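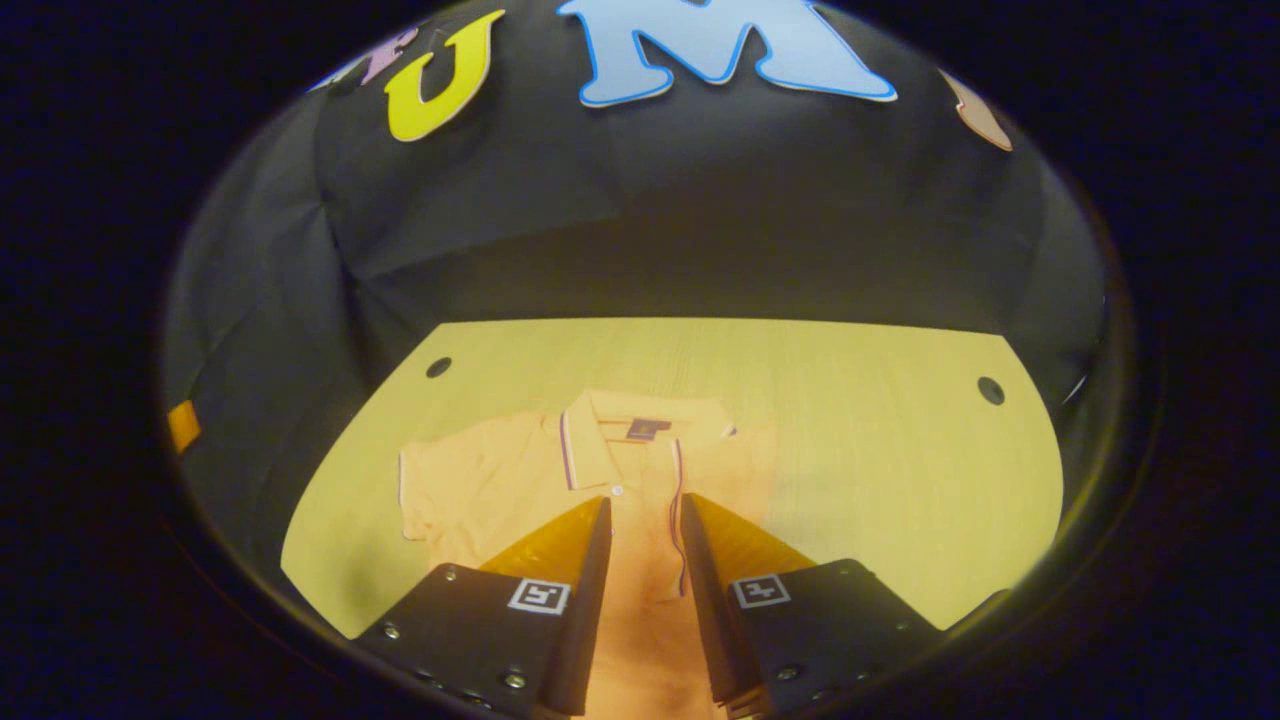
*4 min read*

February 2021. Polo shirt folding, gripper width + placket tracking. Notes mostly for me and Ashley, Dean can skip to the width part.

State of things this morning: SLAM good, width bad, garment keypoints half good. Worked on width first as everything downstream eats it.

## Width from the finger tags

Width = distance between the tag on the left housing and the tag on the right, in the camera frame, minus the closed offset. Worked fine on the bench. On the shirt data it drifts and sometimes jumps for a frame or two and comes back.

Went through the obvious ones:

- Tag size in the config. Correct.
- Left/right IDs swapped. No, checked on paper, checked in the code, checked again after coffee.
- Lens model. This one. The tags sit low in the circle where the fisheye is already bending hard, and the detector was running on the raw image with pinhole corner refinement switched on. So it was pulling corners toward straight edges that arent straight.

Fix: detect on raw, turn off the pinhole refinement, then undistort only the corner points with the fisheye model before solving pose. Tried undistorting the whole image first. Bad idea, the lower part gets stretched to mush and we lose the screws-and-edges detail that I wanted for a sanity check anyway. Also slow.

After the change the open-gripper plateau is flat. Before, it sloped whenever the light changed. Light is warm and low in this set, housings go nearly black, white tag borders are about the only thing with contrast down there. Adaptive threshold window had to go up. Left a comment in the config, please don't "clean up" that value again.

Jumps: still some. They line up with one tag missing. Old code held the last pose of the missing tag and used the live pose of the other. That is silly, the housings move together. New code: if one tag is gone, mirror the visible one across the gripper center plane and flag the sample as inferred. Flag goes into the log so the policy training can drop it or not. Ashley wants them kept, I want them dropped for the closing part. To be argued.

## Shirt mask, and why the table was a shirt

Segmentation by color does not like pale orange on pale yellow wood. Under this light they are practically the same hue and only differ in saturation. Plus the finger pads are amber-orange too, so the mask happily grew up the shirt, across the gap and onto the pads. Spent too long on thresholds before giving up.

What we do now:

1. Static mask for the gripper. Drawn by hand for the open pose, warped by the measured width for the rest. (Hence width first.)
2. Mask out everything outside the fisheye circle, with a small margin. There is a yellowish rim of light on the inner edge, lower right, and it scored as garment.
3. Run the Esus segmenter on what is left. Not the color one.
4. Take the largest blob that touches the region between the fingers.

Step 4 is a hack. It is fine while there's a single shirt on the table. It will break with two.

The letters on the black backdrop gave us nothing but trouble in the mask and nothing but good in the tracker. Big flat colored shapes with clean edges, the "U" and the "M" especially, on otherwise featureless dark cloth. SLAM holds on to them even when the shirt fills the rest of the view. Leave them up. The two dark holes near the back of the tabletop are good as well, they get re-found nearly every time.

## Placket as orientation cue

Collar keypoints are ok but flip left/right when the sleeve is out of view. The purple and white trim runs along the collar and down the placket, so: fit a line to the purple pixels inside the mask, take the direction, use it as garment heading. With the gripper centered the stripe runs right down the gap between the fingers, which makes heading error in the approach almost trivial to compute. Put it in as a soft term in the planner, weight low.

Gotchas:

- Small dark purple label inside the collar pulls the line fit. Excluded anything above the top button.
- Button detection itself is flaky. Small, white, next to white trim.
- Once the fabric is bunched the placket isn't a line any more. Freeze heading at the start of closing, don't update it untill release.

Ran it over 3058 frames from the Trallico dump. Heading is stable in approach, garbage in the lift, as expected. Did not do proper numbers, no ground truth for heading yet.

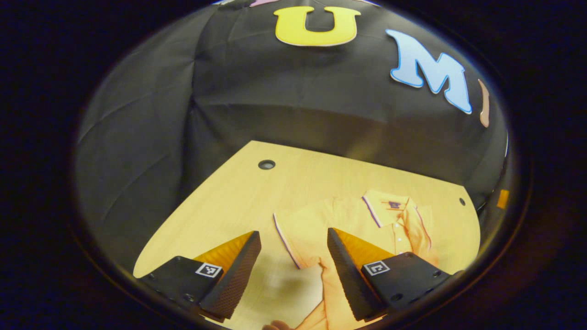 ## Contact timing

Pinch frames are the ugly ones. Cloth between the fingers is blurred, and there's a hand coming in at the bottom center which the Esus model labels as garment (skin tone against pale orange, can't blame it). Added the bottom center strip to the ignore region while the gripper is closing. Cheap, seems enough.

Contact label used to come from mask motion between the fingers. Too noisy. Now it comes from width only: closing velocity drops below threshold and stays there for 7 samples. Catches the thin single-layer pinch, where mask motion fired early nearly every time. It does fire late on a thick bunch, the pads give a bit and the width keeps creeping. Dean suggested fitting a pad compliance curve per finger set. Yes, but later.

Latency: width stream and camera stream are not on the same clock in the replay tool. Offset was hardcoded at 300 ms, from the December rig. Replaced with a per-session estimate, cross-correlating width against optical flow in the gap. Mirzaei branch has it, not merged, tests red for an unrelated reason (path to calibration file, Jurnero machine only).

## Todo

- merge clock offset, fix the calib path
- regenerate widths for the whole shirt set, old files are wrong, do NOT mix them
- inferred-tag flag into the training loader, Ashley Oakley to decide default
- hand class in the segmenter so the ignore strip can go away – ask Dean Entwistle who is labeling
- heading ground truth, maybe just click collar and hem in a handful of clips
- try the darker shirt. color stuff will need a recheck
- threshold window again if we move the lamp

Stopped at the loader, half-edited on my branch, does not run as is.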